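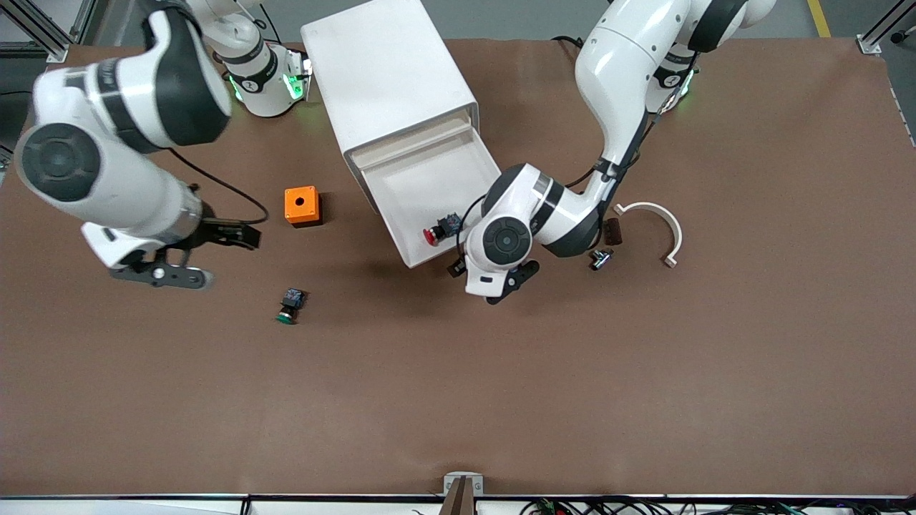

I've wanted to write about house clearances ever since I had to do one myself, badly, in a December so cold I kept my hat on indoors. So when the woman who runs Bedstead said she'd give me a Friday morning, I was at her door in Cendport before she'd even got the kettle on. Bedstead is a small firm (her, her sister and a van) and they help people empty a home after a parent dies or moves into care. I'd expected her to start with wardrobes or lofts. She went straight to drawers. "Everyone thinks it's the big furniture that'll finish them off," she told me. "It's the drawers. You pull one out and there's some odd thing sitting in it, a red push button, a key, half a doorbell, and that's your whole morning gone, because you can't bring yourself to bin it."

I laughed, a bit too loudly, as I still have a jar of my dad's fuse wire.

She's been at it for 13 years and has a firm order for doing things. Bathroom first, then kitchen, then bedrooms, and paper dead last. "Bathrooms are easy! Nobody cries over a flannel. You get one room finished and you can shut the door on it and feel you've got somewhere." Paper she leaves until the end, as people will sit on the floor and read, and once they're reading you've lost them.

I asked what the worst rows are about and she didn't need to think. "Never money. Mixing bowls. I've seen two brothers in Nedden not speaking over a gravy boat." Her way round it is to let each person pick 4 things before anyone mentions what anything is worth, taking turns, youngest first. Then the rest gets talked about over a sandwich. She's very keen on the sandwich. "People are horrible when they've not eaten. I carry cheese rolls in the van."

The biggest job they ever did was a retired teacher's bungalow, where the family wanted every book listed. Her sister wrote them all down by hand and got to 3531. "She had a bandage on her wrist by the end. We charge extra for lists now."

We got on to what happens to it all. Good furniture goes to Sanna, the second-hand shop down by the harbour, and they're choosy (no flat-pack, no piano, don't even ask about pianos). Bedding goes to an animal shelter. Old photographs go in a box with a lid, and she hands that to whoever seems calmest, with strict orders not to open it for 3 months.

I wondered if it got her down, being in all those sad houses. She had a good think about that and topped up my tea. "Some days. But you do get to know people. I did a house last spring and every cupboard had a little note inside saying what was in it and who'd given it to her. I'd have loved to meet her."

Her own house, I should say, is packed to the rafters. She showed me the cupboard under the stairs and then shut it again quite fast. "Don't put that in," she said, and then, "oh, go on, put it in."

Contact us | © Cendport Kitchen Table Talks | Back to top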